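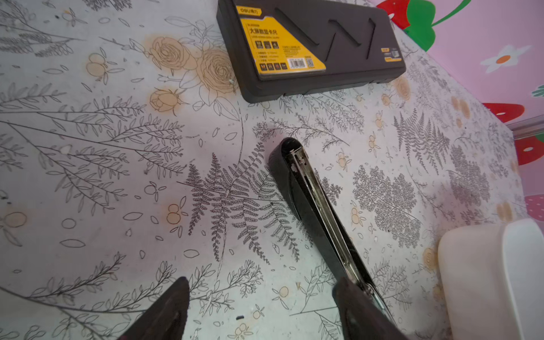
The big black Mullholm with its staples on show. Caliper case at the top.

I make sewing pattern booklets, the folded kind with a card cover and the instructions inside, and since April my printer has put out 1326 pages of them. All of that has to be stapled by somebody, and the somebody is me, usually at eleven at night with the radio on. So when my old stapler gave up (the spring went, very dramatic, I still haven't found it) I bought the large black Mullholm and, because Bhuiyan had them in the same aisle and I have no self-control, a pair of little Onness staplers too. I've had them all for six weeks now and I have opinions!

The Mullholm first. It's a long, plain, black plastic thing with a smooth rounded cap, and the channel inside is metal. Nothing about it is cute. It opens really wide, and I love that, because you can drop a fresh strip in without poking your fingertips down a tiny gap. When it jams you can see what's wrong straight away. Mine has jammed twice, both times with the cheap staples I had left over in a drawer. I switched to Flanby ones and haven't had a jam since, so make of that what you will.

It goes through 14 sheets of regular paper plus the card cover. I tried more and got that sad crumpled staple where one leg goes in and the other folds flat on top. My booklets are never that thick so I don't mind, but if you're binding school reports or anything chunky I'd look for a heavy duty one.

The plastic does pick up marks. There are a few light scuffs on the body already and it holds on to dust like a TV screen. I wipe it when I remember, so, not often.

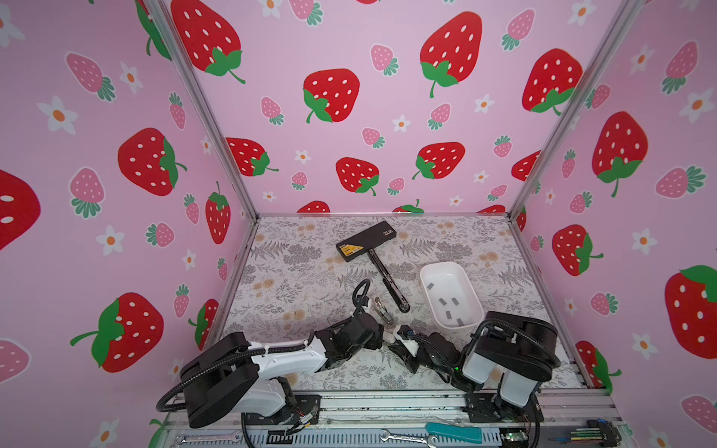
Color matters more to me than it probably should in a stapler. I wanted the black one because I lose everything, and I mean everything, and a black stapler on a pale surface is hard to miss. The Onness ones I picked purely because they were pretty, a soft taupe with some cream, and of course that's the kind of shade that melts into a busy background. With gray ferns and tan flowers printed all over the work surface, and those huge red strawberries on the panels going up on three sides, my eye goes to the fruit every time and slides right over anything beige. I've patted the table looking for a stapler that was next to my hand. If your desk is a plain dark wood you'll have the opposite problem and should buy accordingly.

As for how the little ones work, they're better than I expected and worse than I hoped. They're fine for 4 sheets. Past that I have to lean on them, and the head wobbles a bit side to side, so the staple comes out at an angle. For receipts, swatches onto card, a note onto an order slip, lovely. They're light, the hinge is smooth, and the noise is more of a click than a clunk (the Mullholm sounds like someone shutting a car door). I take one along when I have a stall.

Loading is my real complaint with the Onness. The slot is narrow, the strip wants to tip over as you slide it in, and I've dropped staples on the floor and found them later with a sock. My friend Baldur Hjaltested borrowed one for an afternoon and gave it back still empty – he'd gone and used paper clips. 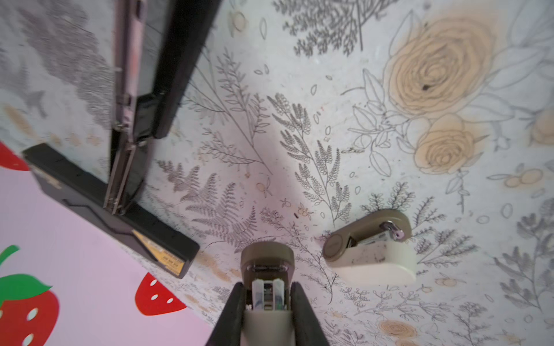 Two small Onness staplers with the big Mullholm opened up at the left.

Would I buy them again? The Mullholm, yes, tomorrow. It's comfortable for a long session, my palm doesn't ache after a whole stack of booklets, and I can get at the insides. My one wish is a grippier base, because it creeps forward on printed paper if you're going fast. I've stuck a scrap of shelf liner underneath and that sorted it.

The Onness pair, maybe one of them. Two is silly. I keep telling myself the second is a spare, but really I'd use the money for another box of Flanby staples and a decent staple remover, given how many crooked ones I've had to pull out.

Four stars for the Mullholm and three for the Onness, and one of those three is for the color.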